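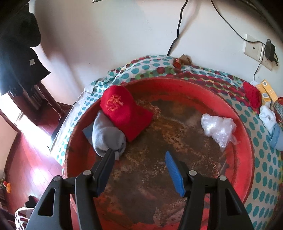

Wait for July and buy the pads in bulk, says the note Villalobos left on the budget sheet. Fair, but I don't think we'll make it to July on what we have.

January 23, 2021. Money stuff, mostly. Vonanix wants 1150 for a second hand-held gripper, and Dernura wants 60 a set for those ridged blue pads. I'd get one gripper and two sets now — that leaves us okay for Muveck. Caps and sock bundles are what I want most of the hours on (plastic bags too, if there's time!). Still need a quote on spare pivot pins. I put down 200 for them as a guess, so don't hold me to it.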